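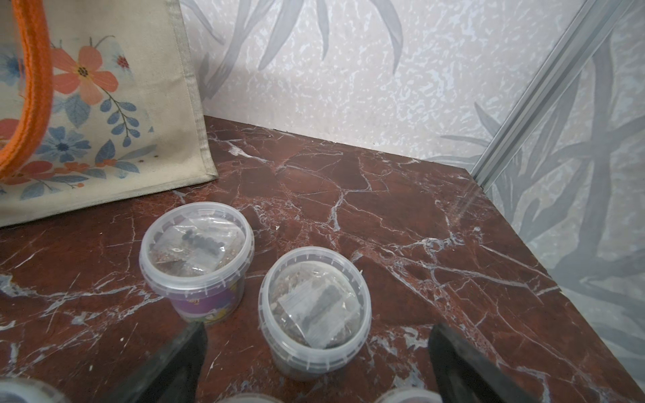
**Terora Vocational Program: Household Staging, Unit 9**
Handout for the session of Jun 21, 2018

Read Kulkarni, chapter 18, before class. The unit covers the packing of small decorative and gardening items into a soft bag on a stone countertop.

## Procedure

1. Stand the tote upright and open it fully. Keep both handles clear of the opening.
2. Place gloves flat along one side.
3. Lift potted arrangements by the pot, never by the stems or flowers.
4. Wipe the counter and return the bag to the Wallside storeroom.
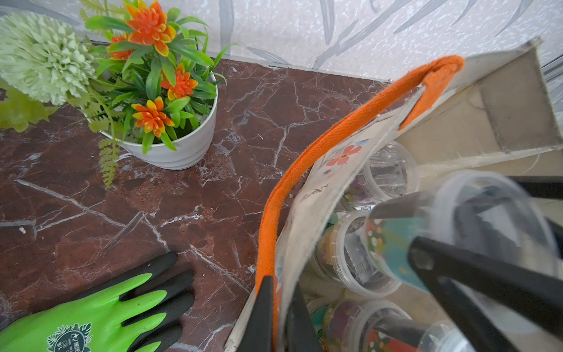

*Figure 1. Tote, glove and artificial flowers on the marble countertop.*

Artificial leaves crease under weight. Trailing pieces, such as fern fronds, are folded inward over the pot before it is lifted.

Written work is limited to 700 words and is submitted at the Maletby office.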